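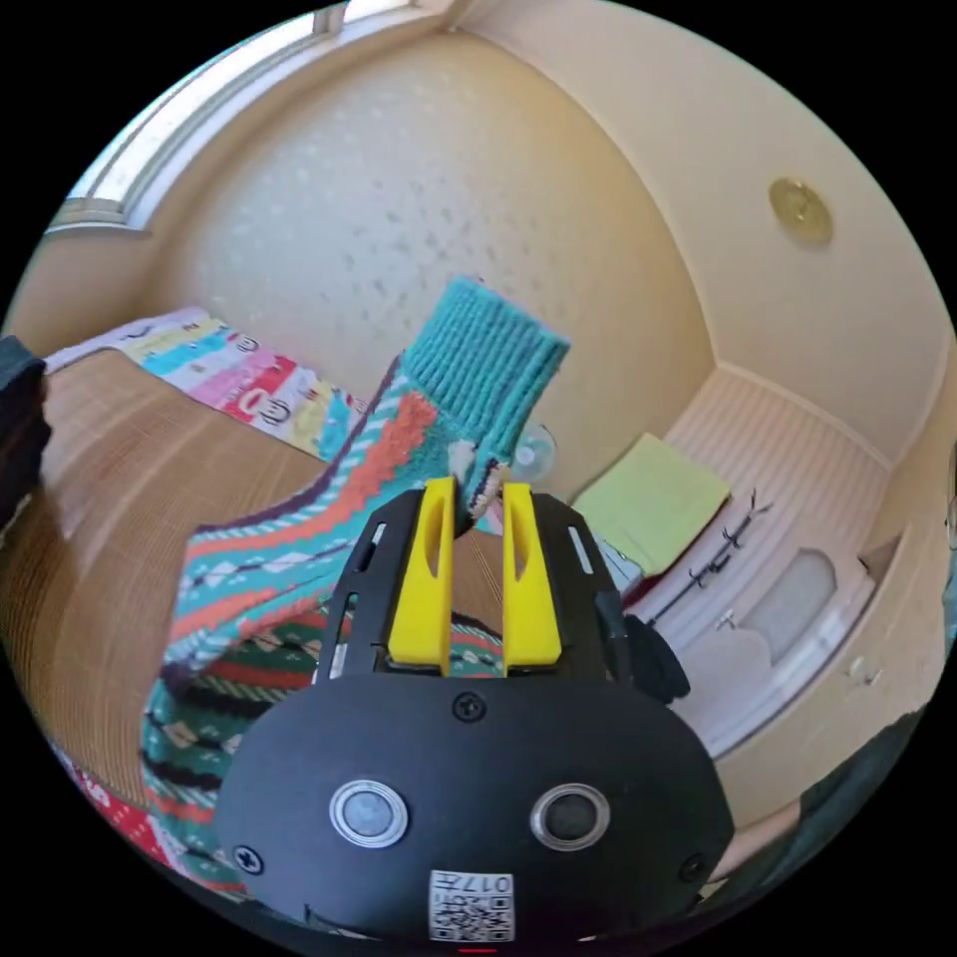
지그재그 배색 뜨개 양말, 발목은 청록색

# 뜨개 양말이랑 스웨터, 여름에 다들 어떻게 빨아서 넣어두세요?

**감자털실** · 2022년 8월 9일

장마 내내 미루고 미루다가 드디어 옷장 정리를 시작했는데요, 뜨개 양말에서 딱 막혔어요. 그냥 세탁기에 넣고 울코스 돌리면 되는 건지, 하나하나 손으로 주물러야 하는 건지 아직도 감이 안 와요.

제가 뜬 것들은 실이 제각각이에요. Somusham 양말실(슈퍼워시라고 라벨에 써 있었음), 그리고 예전에 할인할 때 쟁여둔 Bernthorpe 논슈퍼워시. 문제는 띠지를 다 버려서 이제 어느 양말이 어느 실인지 모른다는 거예요ㅠㅠ 손으로 만져보면 Bernthorpe 쪽이 좀 까슬한 것 같기도 한데, 몇 번 신고 나니까 그것도 잘 모르겠어요.

작년에는 한꺼번에 망에 넣고 세탁기 돌렸다가 한 켤레가 아이 양말 크기로 나왔어요. 그것도 발꿈치 세 번 풀었다 뜬 양말이요. 그 뒤로 겁이 나서 올해는 신고 털고 신고 털고 하다가 여름이 와버렸네요.

그래서 궁금한 게 이런 것들이에요.

- 울코스 믿어도 되나요? 물 온도는 몇 도까지?
- 배색 많은 양말은 물빠짐 때문에 따로 빨아야 하나요?
- 스웨터는 접어요, 말아요? 걸어두면 안 되는 건 알아요(어깨에 뿔 난 경험 있음).
- 좀약 냄새 진짜 싫은데 대신 쓸 만한 거 있나요?

참고로 집이 1층이라 습해요. 건조기는 없고요, 빨래는 그늘에 널면 다음 날까지도 눅눅할 때가 많아요. 아무 말이나 다 좋으니 경험담 좀 풀어주세요!

## 답글

**코바늘만십년**

저는 무조건 손빨래파예요. 세숫대야에 미지근한 물 받아서 울샴푸 조금 풀고, 양말을 그냥 담가만 둬요. 주무르지 마시고 진짜로 그냥 담그기만! 15분쯤 지나서 물 빼고 새 물에 한 번 헹구고, 수건에 김밥처럼 말아서 발로 밟으면 물이 쫙 빠져요.

중요한 건 헹굼물 온도를 처음 물이랑 맞추는 거예요. 미지근한 데 있다가 갑자기 찬물 들어가면 논슈퍼워시는 그때부터 오그라들기 시작하더라고요. 저도 모자 하나 그렇게 보냈어요. 지금은 찻주전자 덮개로 쓰고 있습니다...

띠지 버리신 건 어쩔 수 없고, 모르면 전부 논슈퍼워시라고 생각하고 빠는 게 속 편해요.

**양말서랍주인**

윗분 방식 좋은데 양말이 많으면 그거 어떻게 다 해요ㅋㅋㅋ 저는 식구들 것까지 다 떠서 겨울 끝나면 대야에 산처럼 쌓여요. 손빨래 한 번 해보고 허리 나가서 바로 포기했어요.

제 방법은 세탁기 울코스 30도, 탈수는 제일 약하게, 망에 두세 개씩만. Somusham은 이렇게 몇 년째 돌리는데 멀쩡해요. 살짝 보풀 나는 정도? 양말실은 애초에 나일론 섞인 게 많아서 생각보다 튼튼해요. 아껴서 안 신는 게 더 아깝죠.

**코바늘만십년**

튼튼한 거랑 오래 예쁜 건 좀 다른 얘기 같아요. 세탁기로 돌린 건 무늬 경계가 뿌옇게 돼요. 단색이면 몰라도 배색 양말은 그게 확 티가 나거든요. 저는 몇 주 걸려 뜬 걸 기계에 못 맡기겠어요.

**양말서랍주인**

신으면 어차피 신발 속이라 아무도 안 봐요!! 저는 발이 따뜻하면 끝이라서요. 그리고 손으로 빨아도 발바닥은 뿌옇게 돼요. 그건 세탁이 아니라 걸어 다녀서 생기는 거라.

**감자털실**

두 분 다 맞는 말 같아서 더 헷갈려요ㅋㅋ 일단 배색 양말만 손빨래하고 나머지는 울코스로 갈까 봐요. 혹시 물빠짐은 어떤가요? 진한 색이 들어간 건 흰 부분에 물들까 봐 무서워요.

**안뜨기싫어**

물빠짐은 빨기 전에 시험해 보세요. 흰 면수건 귀퉁이를 적셔서 제일 진한 색 부분에 꾹 눌러보면 바로 나와요. 수건에 색이 묻어나면 그 양말은 무조건 혼자 찬물이에요. 저는 Donati 빨간색에 크게 데였어요. 크림색이랑 같이 떴는데 첫 세탁에서 크림이 전부 분홍이 됐거든요. 실 가게에 물어봤더니 손염색 느낌으로 나온 색은 원래 좀 빠진다고만 하고...

식초 넣으면 색이 고정된다는 말도 많던데 저는 별 차이 못 느꼈어요. 냄새만 며칠 갔어요. 차라리 이염방지 시트가 나았고요.

그리고 새로 뜬 배색 양말은 신기 전에 한 번 담가두세요. 첫 물에서 제일 많이 빠지고 두 번째부터는 훨씬 덜해요.

**새벽네시뜨개**

저도 식초는 효과 못 봤어요. 근데 구연산은 마지막 헹굼에 아주 조금 넣으면 촉감이 부드러워지긴 해요. 색이랑은 상관없고 그냥 촉감이요.

말릴 때 얘기가 없어서 덧붙이자면, 양말은 발목 쪽을 집게로 집지 마세요. 젖은 무게 때문에 고무단이 늘어나요. 저는 건조대 위에 수건 깔고 눕혀서 말리고 중간에 한 번 뒤집어요. 습한 집이면 선풍기 회전으로 틀어두는 게 제일이에요. 저희 집도 볕이 안 들어서 선풍기 없으면 이틀 걸려요.

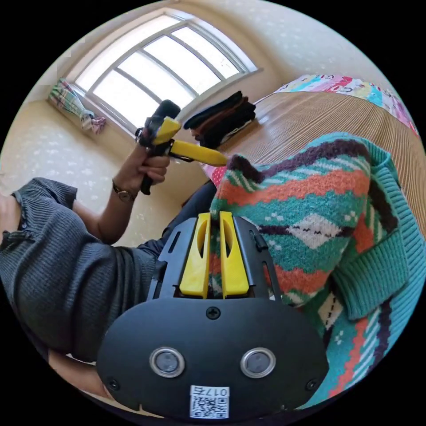
## 스웨터는 접을까 말까

**감자털실**

양말은 이제 좀 알겠고, 스웨터로 넘어가 볼게요. 저는 여태 반으로 접어서 서랍에 쌓아놨거든요. 근데 가을에 꺼내면 가운데에 줄이 쫙 가 있고 맨 밑에 깔린 건 납작하게 눌려 있어요. 스팀 쐬면 돌아오긴 하는데 꼬임무늬 있는 건 영 안 살아나요.

**느린손뜨개**

저는 말아서 보관해요! 소매를 안쪽으로 접고 밑단부터 헐렁하게 돌돌. 세게 말면 그것도 자국 나니까 진짜 헐렁하게요. 접는 자리에 얇은 종이 한 장 끼우는 분도 있던데 저는 귀찮아서 못 해요.

쌓는 건 두 벌까지만 하세요. 무거운 걸 아래에 두고요. 제 옷장에 제일 오래된 게 Rirano 굵은 실로 뜬 건데 그건 무조건 맨 밑이에요. 너무 무거워서 입고 있으면 어깨가 결려요ㅋㅋ 그래도 못 버리겠어요. 앞판이 한 줄에 258코였는지 하여튼 중간에 코 세다가 울었던 기억이 나서요.

**코바늘만십년**

굵은 실인데 앞판 한 줄에 258코면 이불 아닌가요...?

**느린손뜨개**

아 맞다 그건 원통으로 뜬 얇은 거였네요ㅋㅋㅋㅋ 기억이 막 섞였어요. Rirano는 훨씬 적었어요. 아무튼 무겁다는 건 진짜예요.

**양말서랍주인**

저는 마는 거 반대예요. 서랍에 말아 넣으면 사이사이가 다 비어서 자리를 너무 많이 먹어요. 그리고 꺼낼 때마다 와르르 풀려요. 그냥 삼단으로 접고 계절 중간에 한 번 꺼내서 접는 자리를 바꿔주면 줄 안 가요. 6월에 한 번 뒤집어 주면 충분하던데요. 바람도 쐬고 벌레도 확인하고.

압축팩은 절대 쓰지 마세요. 공간 아낀다고 썼다가 스웨터가 펠트 방석 됐어요. 부피가 다시 안 올라와요.

**안뜨기싫어**

압축팩은 저도 말리고 싶어요. 특히 1층이면요. 속에 습기가 조금이라도 남아 있으면 그대로 갇혀서 퀴퀴한 냄새가 나요. 다 말랐다 싶어도 하루 더 두세요. 저는 겨드랑이 쪽이랑 목단을 볼에 대봐요. 차가우면 덜 마른 거예요.

## 좀약 말고 뭐 쓰세요

**감자털실**

압축팩 사려고 장바구니에 담아놨는데 뺐습니다... 큰일 날 뻔했네요. 마지막으로 벌레 얘기요. 작년에 양말 발가락 쪽에 구멍이 나 있었는데 이게 닳아서 난 건지 먹힌 건지 모르겠어요.

**새벽네시뜨개**

닳은 구멍은 주변이 얇아지면서 실이 거미줄처럼 남아요. 먹힌 건 주변은 멀쩡한데 그 자리만 똑 끊겨 있고요. 안 신은 양말인데 구멍이 났으면 먹힌 쪽이겠죠. 그러면 같은 서랍에 있던 건 다 꺼내서 보셔야 해요.

저는 의심되는 건 지퍼백에 넣어서 냉동실에 9일 넣어둬요. 왜 9일이냐면 처음에 일주일만 넣으려다가 까먹고 이틀 더 뒀는데 그때 깔끔하게 해결돼서 그냥 그렇게 굳어졌어요. 꺼낼 때는 봉지째로 두고 실온이 된 다음에 여세요. 바로 열면 물방울이 맺혀요.

**코바늘만십년**

라벤더 주머니 써요. 냄새는 좋은데 솔직히 몇 달 지나면 향이 다 날아가서 장식이에요. 제일 효과 본 건 그냥 깨끗이 빨아서 넣는 거였어요. 땀이나 음식물 묻은 데부터 먹더라고요. 그래서 한 번 입은 것도 꼭 빨아서 넣어요.

**양말서랍주인**

저는 삼나무 조각이요. 향 약해지면 사포로 슥슥 갈아주면 다시 나요. 다만 나뭇진이 묻을 수 있으니까 양말이랑 직접 안 닿게 천에 싸서 넣으세요. 그리고 뚜껑 있는 통이 최고예요. 서랍은 틈이 너무 많아요.

**감자털실**

다들 너무 감사해요!! 결국 이렇게 하기로 했어요. 배색 양말은 대야에 담가서 손빨래, 단색은 울코스, 스웨터는 삼단으로 접되 두 벌씩만. 말아 넣는 건 서랍이 작아서 못 하겠더라고요(느린손뜨개님 죄송). 삼나무는 주문했고 뚜껑 있는 통은 주말에 보러 가려고요.

수건 시험도 해봤는데 남색 들어간 한 켤레에서 색이 살짝 묻어나서 그건 따로 뺐어요. 이거 안 했으면 또 사고 칠 뻔했어요. 그나저나 양말을 짝끼리 묶어서 넣는 게 좋을까요, 그냥 펴서 포개는 게 좋을까요?

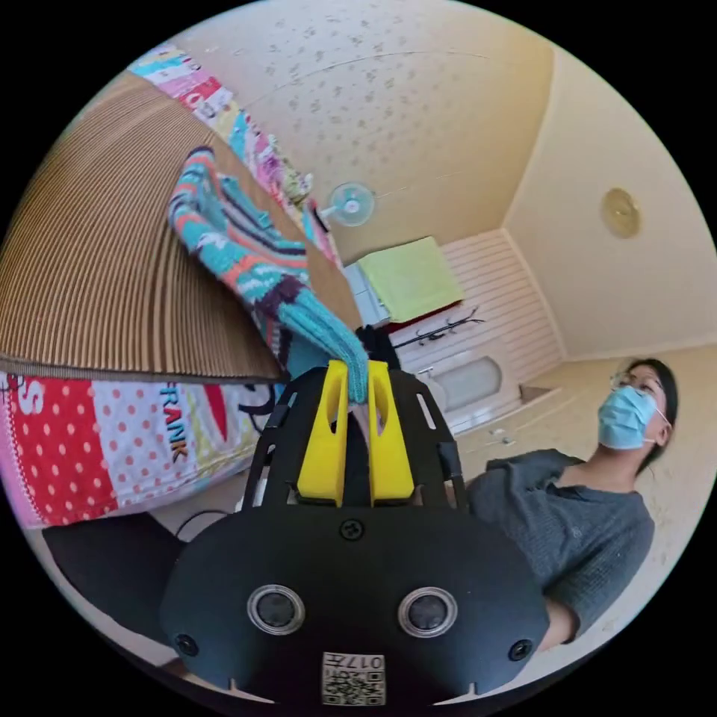
**실뭉치도둑**

짝끼리 목을 뒤집어서 공처럼 묶는 것만 안 하시면 돼요. 그렇게 반년 두면 한쪽 고무단만 늘어나서 신을 때마다 흘러내려요. 저는 두 짝을 겹쳐서 반으로 한 번 접고, 남은 실로 느슨하게 묶어둬요. 같은 실로 묶어두면 나중에 구멍 났을 때 그걸로 꿰매면 되고요. 띠지 잃어버리는 분들한테 특히 추천해요.

**감자털실**

남은 실로 묶기!! 이건 오늘 당장 합니다. 근데 저는 남은 실도 어디 뒀는지 찾아야 해요ㅠㅠ

**느린손뜨개**

죄송은요ㅋㅋ 저도 서랍 작았으면 접었을 거예요. 남은 실 찾으실 때 소파 밑도 보세요. 저는 항상 거기서 나와요.

**안뜨기싫어**

남색 그 켤레는 찬물에 한 번 더 담가보고 또 묻어나는지 봐주세요. 저 아직 Donati 남은 실이 두 타래나 있어서 그걸로 뭘 떠도 되는지 고민 중이거든요. 결과 올려주시면 참고할게요.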